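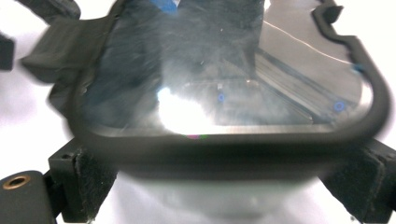

**Subject:** Yearly total on the Pukero portal doesn't match the generation meter
**Raised by:** Wanda Mahmoud, Nseir Upholstery
**Product:** Plasolar roof system, west-facing, with plug-in wifi logger
**Status:** Closed by support, reopened by customer, closed by customer with a note

**Original message (W. Mahmoud)**

Our portal says the roof made 3,119 kWh over the last twelve months. The generation meter on the wall, read in January last year and again this January, says it made 589 more than that. I have photos of both readings and so does our electrician.

I'd like to know which one is wrong. I'd also like to know why the portal gives its total to the last unit if it can be out by that much.

Before anyone asks, yes, I have refreshed the page, and yes, I have logged out and back in. The number was the same both times.

**Reply (Tobias Tran, first line support)**

Hi Wanda, thanks for getting in touch. Small differences between the portal and your meter are normal. The inverter and the meter measure at slightly different points, and each has its own tolerance. There can also be losses in the cable between them. I hope this helps and I'll mark the ticket as solved, but do reply if you need anything else.

**Reply (W. Mahmoud)**

Please unmark it.

Cable losses would make the meter read lower than the inverter. The meter is downstream, so anything lost in the cable never reaches it. Ours reads higher. Unless the cable is generating electricity, that explanation goes the wrong way.

As for tolerance, I looked up the inverter manual and the meter's data sheet. Put the worst case of both together and you still don't get near this.

**Reply (Tobias Tran)**

Apologies, you're right about the direction. Could you try the following and let me know how you get on:

1. Turn the logger off and on again using the small button underneath.
2. Check that the app is up to date.
3. Check the panels for dirt or shading, especially from trees.

**Reply (W. Mahmoud)**

1. Done. The light went red, then green. Total unchanged.
2. It was up to date. I don't use the app, I use the website, but I checked anyway.
3. Dirt on the panels would lower what they make. It would lower it on the meter too. I'm not asking why the roof made so little, I'm asking why two counters looking at the same roof disagree.

I'd be grateful if this could go to somebody who can see the raw data.

**Internal note, visible to customer (Gerasimos Pappas, second line)**

Taken over from Tobias. Pulled the five-minute records for the site. The logger shows as online whenever the portal checks it during the day and there are no fault codes on the inverter. System size and tariff are entered correctly. Time zone correct, including the summer change. My first thought was a wrong pulse setting on the meter, which would make the meter over-read by a fixed share. Wanda, has the meter ever been replaced or tested?

**Reply (W. Mahmoud)**

It's the original one and the seal is intact. Reginald Holloway, our electrician, came with a clamp meter and compared for an hour around midday. Clamp, inverter screen and generation meter all agreed as closely as he could read them. I watched him do it and wrote the figures down, because I was fairly sure the next suggestion would be that our meter was faulty.

If the meter over-read by a fixed share, wouldn't the gap be spread over the year in step with the sun? I've been writing the meter down at the start of each month (my predecessor began it and I never stopped), so I can compare month by month. Of the total gap, 463 kWh falls between the start of May and the end of August. November to January hardly differ at all. I know the summer months make more, but the gap grows a lot faster than the generation does.

**Reply (Gerasimos Pappas)**

That's useful and it does rule out a fixed error. Could you read me the lifetime total from the inverter's own screen? Press the down arrow until you see E-Total. And then the same figure a week later, with the meter reading taken at the same moment both times.

**Reply (W. Mahmoud), a week later**

Inverter screen and meter rose by the same amount over the week, give or take the last digit. The portal shows less than either.

So the panels are fine, the inverter is fine and the meter is fine. I said at the start that I suspected the website and I still do.

**Reply (Gerasimos Pappas)**

Agreed, and sorry this has taken a while. I've gone back to the five-minute records and looked at evenings. In December your curve drops to zero at dusk, as it should. In June it stops dead at 17:00 every working day, while the roof is still in full sun. At weekends it runs on until sunset. Does anything happen at the building at five?

**Reply (W. Mahmoud)**

We go home at five.

I've just been to look in the cupboard. The office router is on a timer plug, off at 17:00 and on again at 07:00, Monday to Friday. Reginald fitted it when we were trying to cut what the place used overnight. Nothing in your installation guide says the router has to stay on. I have the guide in front of me. It says the logger "stores readings during short interruptions and sends them when the connection returns". It doesn't say what counts as short.

**Reply (Gerasimos Pappas)**

That'll be the cause. This model of logger stores 2 hours of readings. Once it's full it overwrites the oldest, so when your router wakes up at 07:00 the logger sends everything from 05:00 onwards and the rest of the night is gone. In winter the missing part is dark and makes no difference. In summer, on a west-facing roof, you lose the best of the evening.

You can fix it by leaving the router on, or we can send the newer logger, which stores more.

**Reply (W. Mahmoud)**

How much more? "More" is the sort of word that got us here.

And a second question. The inverter keeps its own lifetime total, and it was right all along. Why does the portal add up five-minute scraps when it could ask the inverter for that number?

**Reply (Rocío Barajas, portal team)**

Hello Wanda, Gerasimos asked me to answer this one. The newer logger stores a full month. On the second point, the portal does receive the lifetime total and keeps it, but the yearly page was built from the five-minute records so that the chart and the figure beneath it would always match. I've raised a change request to use the inverter's own total and to shade the periods where readings are missing. I can't give you a date for that.

I've also corrected your yearly figure by hand. Please check it against your notes.

**Reply (W. Mahmoud)**

Checked. It now agrees with the meter. The chart still shows the roof stopping work at five, so the two no longer match each other, but I'd sooner have the right total.

We have taken the timer off the router for the time being. Before we pay for a new logger I'll wait and see what the summer looks like, and I'll go on writing down the meter each month whatever the portal says.

**Closing note (W. Mahmoud)**

For anyone who finds this by searching: compare the E-Total on the inverter's screen with your meter first. If those two rise together, the roof is all right and you can skip the advice about trees. Then look at a sunny weekday evening on the chart and see whether it ends with a slope or a cliff. Ours was a cliff. The same goes if your wifi comes through a Flutness booster with the sleep mode on – we had one in the back workshop until last year, and I now wonder about that year's figures as well.

I have asked for those to be looked at in a separate ticket.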